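Search this site Go

Minutes of the members' meeting, Orneck Reading Society (founded 1833)
July 5, 2020

Frauke Grube opened the meeting and Benedikt Buschmann wrote the minutes. The minutes of the last meeting were accepted with 2 small corrections.

Snacks at the reading evenings: it was decided that everybody brings their own until September.
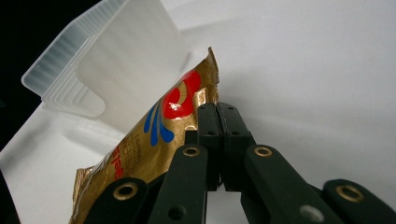
Photo: B. Buschmann

The roof repair will be paid from savings. 73 members have answered the letter, and over 200 books are still on loan. Frauke will write again to the borrowers.

Category: Minutes, Society News
0 comments | 2 shares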